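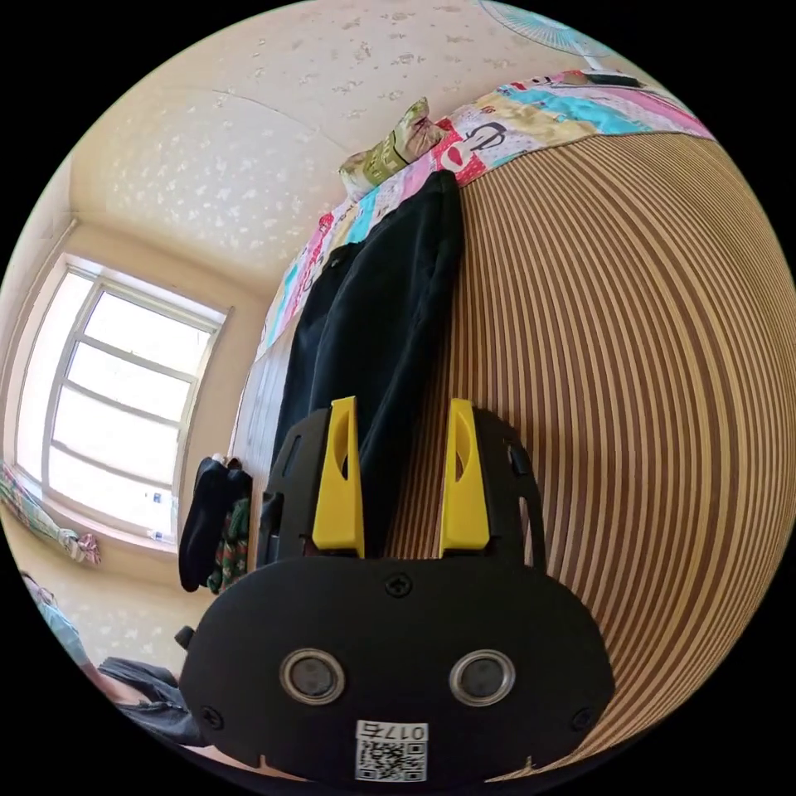
Foro Casa y Orden > Dormitorios > Armarios y almacenaje

Tema: Colchas y chaquetas fuera del armario, ¿de verdad funciona lo de Kandeo?
1522 visitas

percha_coja escribió:
Llevo una temporada leyendo el método de Kandeo, ese de dejar a mano lo que se usa a diario y guardar solo lo que no. Según ellos, la chaqueta de todos los días se cuelga por fuera, contra el costado del armario, y la colcha se echa por encima de algo alto para que ventile. Dicen que se ahorran 36 minutos a la semana. ¿36? ¿Quién los ha medido? Yo tardo lo que tarda una persona en abrir una puerta.
Lo he puesto en práctica en el cuarto pequeño y de momento lo que tengo es una chaqueta negra colgando en medio de todo y una colcha de retales con un mono estampado presidiendo la habitación. Pregunto en serio si a alguien le ha servido.

marea_baja escribió:
A mí sí. Antes la chaqueta acababa en la silla, luego en la cama y luego en el suelo. Ahora tiene su sitio, y en diciembre, que salgo de noche y vuelvo de noche, se agradece. Lo de la colcha no lo hago.

tornillo_flojo escribió:
Perdona, pero eso es un perchero. Hay gente cobrando un curso por descubrir el perchero.

percha_coja escribió:
Justo. Y el curso no es barato. Son 5 módulos y en el segundo todavía están hablando de "la intención de la prenda".

marea_baja escribió:
No he pagado ningún curso, leí el resumen gratis. No hace falta ponerse así.

Lino1 escribió:
Una cosa sobre la madera. Si es de listado fino, con rayas claras y oscuras, cuidado con colgar ropa oscura pegada. Yo tenía un mueble parecido de Sovine y la cremallera de un abrigo me dejó una zona mate del tamaño de una mano. Los de la tienda me dijeron que era "desgaste natural". Natural de la cremallera, será.

tornillo_flojo escribió:
¿Sovine no era la que decía que sus acabados aguantaban todo?

Lino1 escribió:
Aguantar, aguantan. Lo que no aguantan es que los mires de lado con la luz de la ventana.

percha_coja escribió:
Pues ya me has dado otra preocupación. ¿Y si pongo un fieltro detrás?

Lino1 escribió:
Fieltro adhesivo no, que al quitarlo se lleva el barniz. Una tira de tela sujeta arriba, por dentro de la tapa. O le das la vuelta a la chaqueta, con el forro hacia fuera y la cremallera cerrada.

sargantana escribió:
Voy a llevar la contraria con la colcha. Las de patchwork no deberían estar dobladas siempre por el mismo sitio, se marcan las costuras y los blancos y cremas amarillean en el pliegue. Mejor extendida por encima de algo que metida a presión en una caja. Otra cosa es que quede bonito, que para gustos.

percha_coja escribió:
Eso lo entiendo. Lo que no me creo es lo de ventilar. Arriba, cerca del techo, lo que hay es polvo. En dos semanas la parte turquesa estaba gris.

sargantana escribió:
Dos semanas sin sacudirla, entiendo.

percha_coja escribió:
Entiendes bien.

tornillo_flojo escribió:
Entonces el método consiste en no guardar las cosas y luego limpiarlas más.

marea_baja escribió:
O en usarlas. La colcha, digo. Si la pones en la cama se acabó el problema.

percha_coja escribió:
La cama es de 90 y la colcha es enorme, arrastra por los dos lados. Era de una cama de matrimonio. Y el mono queda en la almohada, mirando.

Lino1 escribió:
Yo al mono le tendría respeto pero cariño también.

nube_de_tiza escribió:
Llego por el buscador. Probé las bolsas al vacío de Hadgu para colchas y no las recomiendo, una de las 2 perdió aire antes de un mes. Las fundas de algodón de Zuvulora me van mejor, aunque abultan casi lo mismo que la colcha suelta. No arreglan el espacio, solo el polvo.

tornillo_flojo escribió:
Una funda de almohada vieja hace lo mismo y es gratis.

nube_de_tiza escribió:
Si te cabe una colcha grande en una funda de almohada, enséñame cómo.

sargantana escribió:
Funda nórdica vieja, entonces. Y nada de vacío con relleno de guata, que se apelmaza y luego no hay quien la levante.

percha_coja escribió:
Resumo lo que voy a hacer — y si sale mal vuelvo a quejarme. La chaqueta se queda fuera con el forro hacia fuera hasta que cambie el tiempo. La colcha, sacudida y en una funda nórdica, arriba del armario. Los 36 minutos los sigo esperando.

marea_baja escribió:
O sea, que medio método te lo quedas.

percha_coja escribió:
Me quedo el perchero.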